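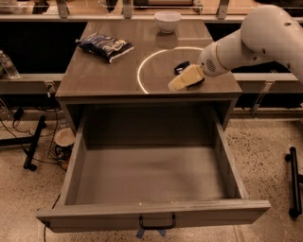 Thulani Molefe has spent almost 23 months trying to get a machine to tidy a nightstand. He runs the home chores group at Grindside, a small company in Cedton. The job sounds easy when he lists it: wipe the top, put the stray things in the drawer, throw out the trash, shut the drawer. A crumpled snack bag is what he brings up first. "A bowl is the same bowl tomorrow," he said. "A chip bag has a new shape every time you touch it. The sponge is soft too, but it's a block, and the arm can hold it at an angle and get a corner down near the surface."

Molefe used to repair dishwashers, and he talks about robots the way he talks about pumps. Shiny furniture gives his group more trouble than clutter does. When a ring of light is reflected in a tabletop as a bright white arc, a person ignores it. "Our older software tried to clean it," he said. "It would go back over that line again and again."

Home Chores Shop Floor Interviews Contact

I asked him for numbers. In June the group logged 2419 attempts at the full nightstand job, and 428 of them ended with a person stepping in. Most of those were at the drawer. "Pulling it open is fine. Closing it with something sticking up inside, that's where we lose."

Anatole Collet, who buys equipment for the furniture maker Mikkelsen, has watched the tests twice. He wants an arm that can wipe down finished cabinets before packing. A worker there does one in 40 seconds.

"I can't buy it yet," Collet said. "It's careful, and I like that, but it's slow. If it gets to twice the time of my people, I'll take one for the night shift."

Molefe did not argue with him. The next version of the control software, called Stikirach, is meant to plan the wiping and the pickup together so the arm makes fewer trips. He expects it to help with speed and do very little for the chip bags.

Would he have one at home? "For the table, maybe. I'd still want to be in the room." He does his own laundry and has no plans to hand it over.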